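Case handling at Paldale

Case handling at Paldale is the partly automated inspection of plastic phone cases at the Dekolix plant. Until the change, 63 inspectors picked up each case by hand and complained about their thumbs.

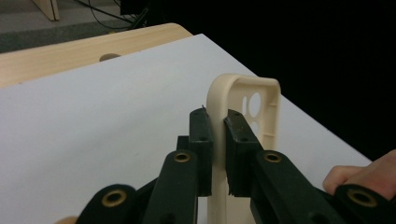 By Eoin Egan - Workplaces

A hand-held gripper pinches the case between two dark green pads, leaving the camera cutouts in view. Inspectors now spend part of each shift teaching the motion to the machines, at a target of 500 grips. The thumb complaints have ended - the wrist complaints began in December.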